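Omwood's season tickets and the new away scheme

3rd September

The club sent the letter out last week. Season ticket holders at Omwood now have to put down a 60 pound deposit to stay on the away list, and you lose it if you miss more than five matches. I have been on the list since my first season and I've never paid to be on it.

Teresa Lis from the supporters' group asked for a meeting and got one. She was told the deposit is staying, but over-65s won't pay it. That's something, I suppose – my dad will be pleased. 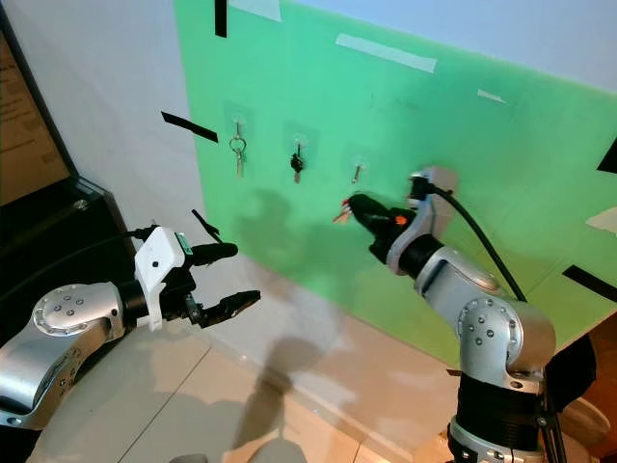 The other change is the coach. It used to leave from the Drolby end at half past nine, and from February it goes from the station instead, which adds a bus ride for me. Only 28 of us travelled to Genport last time, so I can see why they want a smaller coach. I'd still like the old stop back.

I'll pay the deposit. Aurel Bălan says he won't, and he's missed fewer games than I have. We drew one all at Genport, by the way, and should have had a penalty.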